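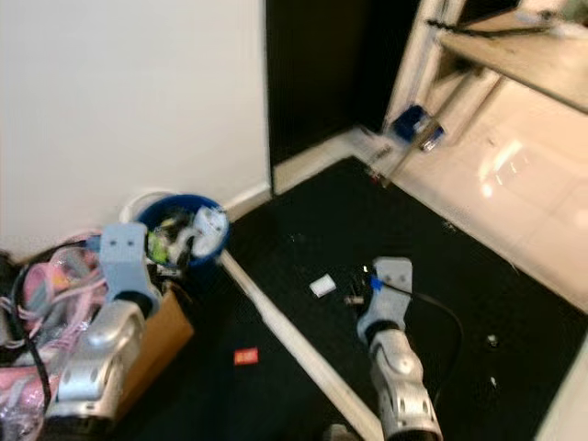
Two-arm cleanup with Skoven, left gripper over the blue bucket.

Skoven is a method for teaching two-armed robots to tidy a floor, and I'm the one who keeps this article up, so forgive the cheerleading. It grew out of an older project called Prillar, which only handled one arm at a time (and was painfully slow!). The robot learns from recordings of a person steering both arms through the job. We used 338 of them for the first version, then 546 once we'd figured out that messy rooms teach it more than neat ones.

The trick is that the arms don't plan together. Each one guesses its next five seconds or so, and a small program named Druter steps in only when the guesses collide - that's pretty much the whole idea. I love how simple it is.

Results are good on small solid stuff and poor on thin plastic. In our last test it cleared 30 floors without a collision, though flat cards still gave it fits. See also: Prillar, Simon (the simulator).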